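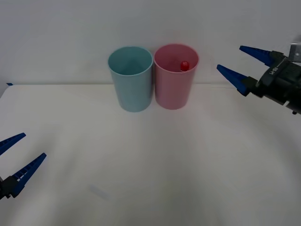
Photo: Evanthia Karagiannis / Kikbridge

I've been itching to write this one up since July. We finally ripped out the old planner for the cups task and put in a new one, and I'm so happy with how it behaves that I've been boring everybody at lunch with it.

Some background for anyone who skipped the earlier posts. Two arms, two cups, and a small red thing that has to move from the pink cup to the blue one. One arm steadies, the other reaches in. My part is the software between "the camera says the cups are over there" and "the joints go to these angles", and for most of the spring that part was a mess (my mess, I should add).

The old version planned each arm on its own. The right arm got its path, the left arm got its path, and then a checker looked at both and said yes or no. When it said no, we nudged the start time of the second arm by a bit and tried again. It worked fine with the cups far apart. Put them nearly rim to rim, like in the photo, and the checker would say no over and over, because there just isn't much room for two sets of long pointed fingers back there. I once watched it retry 309 times before it gave up. I kept the log!

The new planner treats both arms as one big robot with a lot of joints. I'd been scared of that for ages, as the search space gets huge, but Mikkel Hallgrímsson kept telling me to just try it with a decent seed. So I did: we keep a library of 2,000 old paths that went well, pull out the closest one to the current cup positions, and start the optimizer from there. Median planning time is now 80 milliseconds on the same desktop we had before. I ran it again after lunch to make sure I hadn't read the wrong column.

The perception side got some love too. Evanthia wrote a little tool called Yook that draws the estimated cup poses over the live camera view, and it's the best debugging aid I've used in years. White table against a white wall sounds like the easiest background in the world, but our segmentation kept adding the soft shadow behind the cups to the cups themselves, so they came out fatter than they are. You'd never spot that in a column of numbers. In Yook it was obvious in a second: a big green blob leaning on the wall. She now fits a tapered cylinder to the rim first and works down from there, and the poses have settled right down.

The red piece is still the hard part. From this camera only the top of it shows inside the pink cup, so we get a decent guess at where it is and a pretty bad guess at which way it leans. At the moment I let the planner carry 2 guesses and choose a grasp that suits both (clumsy, but I'm fond of it). Mikkel wants to go in with the fingers a little wider and close slowly, watching the motor current. We're going to try his way next, and I suspect he's right.

Also on the list: moving the logging over to Brivora so I can stop copying files by hand, and cleaning up the config loader, which still reads the same file four times at startup. If you're at the Emadthorpe meetup, come find me and I'll show you the planner running on my laptop in simulation. Bring questions about seeding, I have far too many plots.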